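Gitirau Home Help > Clothes and Closets > Seasonal storage

How do I fold a puffy coat for the summer without ruining it?

Auður Dalsgaard
Posted May 27, 2020

Hello everyone, I've been reading this board for a long time (the thread on moths got me through last winter!) and now I finally have something of my own to ask. I have a padded coat in a dark purple that I love far more than a person should love a coat, and the time has come to put it away until it gets cold again. In other years it just hung on the hook by the back door all summer with everybody's raincoats on top of it, and by fall the shoulders had a dent from the hook and the whole thing looked tired. This year I want to do it properly.

I got a lidded storage box from Rikberg that fits under the bed. It's 22 inches long inside and 12 inches deep, so it ought to be plenty, but every time I fold the coat I end up with something the shape of a sleeping cat that pops the lid off. I don't want to lean on it too hard. My mother used to say that you kill a padded coat by squashing it, though she also said that about bread.

My first worry is the ribbing. There's a wide knit band on it with a gathered strip right under, and the band doesn't want to lie flat with the rest. I've tried folding it in and I've tried leaving it out, and I honestly can't decide which is kinder to it. There's also a loose thread by the zipper that I would like to deal with before the coat goes in the box. 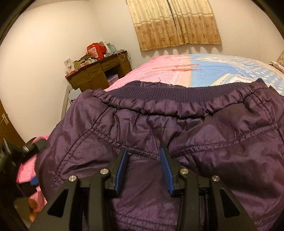 The ribbed band and the gathered strip below it. The loose thread is up by the bit of zipper.

So do I snip the thread, pull it through, or leave it alone? I'm a decent hand at buttons and hems, but zippers scare me a little. I once snipped a thread on a pillowcase and the entire side opened up in the wash, and I've been careful ever since.

My other worry is the sleeves. They're long and puffy, and wherever I put them they make a lump. What I've been doing is spreading the coat on the bed on top of my pink blanket, laying one sleeve across the chest, and then getting stuck on the other one. If I cross it over too, the middle gets twice as thick as everything else. If I tuck it behind, I get a hard crease at the shoulder. And then there's the collar, which stands up all by itself and looks at me. 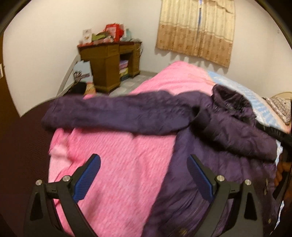

One sleeve over the chest, the other out to the side, collar standing up.

The coat has some metal fasteners on it too, and I wonder whether they'll leave marks if they're pressed against the fabric for months. Should they be closed or open? And does it need to be washed first? I wore it all winter but it doesn't look dirty to me. The care label has faded so badly that I can't make out a word of it, so I can't tell you what the filling is. It feels soft and light, and it doesn't crackle.

Sorry for the length! I live up a lot of stairs and the under-bed box is the only spare room I've got, so please don't tell me to buy a wardrobe.

Thanks in advance,
Auður

Gertraud Thaler

Dear Auður, what a nice color! I did alterations for many years, mostly coats, and I've put away more padded jackets than I could tell you, so let me take your worries one at a time.

The thread first. Don't pull it. Put your finger at the spot where it comes out of the fabric and look closely (good light, glasses on) at whether the stitches on either side are snug. Very often it's only a tail that never got trimmed, and then you can cut it off a little way from the cloth and forget about it. If the stitches next to it are slack, thread the tail onto a needle, take it through to the inside and tie it off in the seam allowance. When the tail is too short for the needle, push the needle through first and thread it afterward. It took me years to learn that one, and I still feel clever each time. I can't tell from your picture which sort you have, so do go and look.

The ribbing I would leave lying the way it wants to. Knit bands don't mind a gentle curve, but they do mind being stretched, and a band that spends the summer pulled tight around a fold can come out wavy. Fold somewhere below it, in the smoother part of the coat, and let the band rest on top with nothing heavy over it.

Now the sleeves. I never cross both of them over the chest. Try this:

Lay the coat on its back and close the zipper, but leave the snaps open.
Bring one sleeve across the chest, as you've done already.
Bring the other one in at the shoulder and turn it downward, so that it runs along the side of the coat toward the hem.
Smooth your hands from the hem up to the collar, slowly, to let the air out. Give it a minute or two.
Fold the bottom part up, loosely, and then once more if your box requires it.

With one sleeve high and one sleeve low, you don't get that big lump in the middle. The collar can stand up as much as it likes. I put a rolled cotton T-shirt inside mine so it keeps its shape - an old soft one with no print on it.

As for the metal, a piece of white cotton between the fasteners and the fabric is enough. Old pillowcases are perfect for this (maybe you still have the one that came open!). I leave snaps undone in storage, but I've known good tailors who close every one, so please don't lose sleep over it.

And yes, clean it first, even if it looks fine. Collars and cuffs pick up skin oil and hand cream that you don't notice in May and certainly do notice in the fall. With no readable label I'd ask a cleaner to have a feel of the filling before you put it in any machine. If you'd like to wait on that, at least wipe the cuffs and the inside of the collar with a damp cloth and a drop of mild soap, and let it all dry completely before it goes near the box.

Ívar Ravn

vacuum bag. Mine is a Mangubat, goes flat as a pancake, coat was fine after 30 minutes in the dryer on low with two tennis balls. Takes up no room at all

Kha Cù

I have to disagree a little with Ívar about the vacuum bag. For a weekend trip, sure, I do it myself. For a whole summer I wouldn't, at least when you don't know what's inside the coat. I left a down jacket in one from spring to the first frost and it never got its loft back, no matter how many tennis balls I threw at it.

Gertraud's way of doing the sleeves is very close to mine, so I'll only add two small things. If the lid still pops up, try rolling the coat instead of making that last fold. Start at the hem and roll toward the collar, not tight, about the way you'd roll up a beach towel. It fills a long box more evenly and you don't get a crease straight across the back.

The other thing is to take it out once, say in July, shake it, hang it over a chair for an afternoon, and fold it again along different lines. I do that with all our winter things on the same day and the kids complain about the sweaters everywhere, but the coats come out looking nice in the fall. If your bedroom gets damp at all, leave the lid unclipped and lay a sheet over the box.

Auður Dalsgaard

Thank you all so much! I had another look at the thread with my glasses on, and the stitches beside it are snug, so I trimmed it and nothing came apart. One sleeve high and one low did the trick, and the lid closes without me sitting on it. I've unfolded it all again now, as I'm taking it to the cleaner first like Gertraud said, but at least I know it fits. Ívar, I don't own a dryer, but I'm keeping your idea for the spare comforter.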